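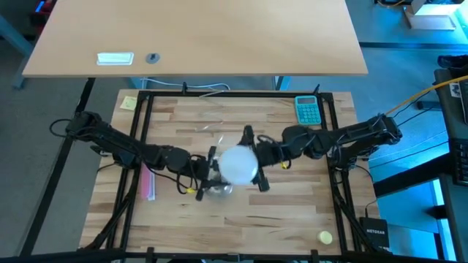
A bulb is a bulb, one reader wrote after our last lighting piece, and anyone paying $19 for a big round one has been sold a shape. I went into this review more or less agreeing, and I can't say I've come all the way out.

May 12, 2023
By the Flivalton Home desk
3 min read
Print | E-mail this article

The Demness Meline is a large globe bulb, frosted white over the round part, with clear glass at the neck. Demness sells it as something you would want to leave bare, with no shade at all. The box says "soft light from every side," and that was the claim I most wanted to check.

It isn't true from every side. The frosted part does its job well enough, and over a butcher-block table the light comes down even and pale, without the hard bright spot you get from a small clear bulb. But the neck is clear, and clear glass does what clear glass does. Sit low on the couch while the bulb hangs at head height and you get a streak of glare right where the frosting ends. I moved the cord up, then down, then gave up and moved the couch.

Size is the next problem. I wanted it in my Grímsdóttir pendant, a plain cone I've had for years, and it went in only after I took the cone off. So now I have a bare bulb on a cord, exactly as Demness intended, and a cone in a closet. Measure the opening of your fixture before you order. The globe is what matters there, and the box gives you the screw base in large type and the width in small type on the bottom flap.

I ran it every evening for 29 days. No flicker on a regular switch. On my old dimmer it hummed at the low end, faint but there, and the leaflet only says "most dimmers," with no list. The support page has no list either. I wrote to ask and got a link to the support page.

Dust shows. Fingerprints show more, mainly on the clear part, so put it in with a cloth and save yourself a second trip up the ladder. Let it cool before you wipe it.

The return window is 90 days, decent for a bulb, although you pay the postage, and mailing a glass ball this size is not cheap. A pair costs $38, so there's no saving in buying two - I checked it on a calculator because the page calls it a "value set."

Would I buy it again? For a bare cord over a table, maybe, if the cord is short and people sit below it and don't look straight across. For anything with a shade, no. Plain frosted bulbs cost a lot less, and under a shade I couldn't tell you which was which. I'm keeping mine up until September, mostly because I don't feel like putting the cone back.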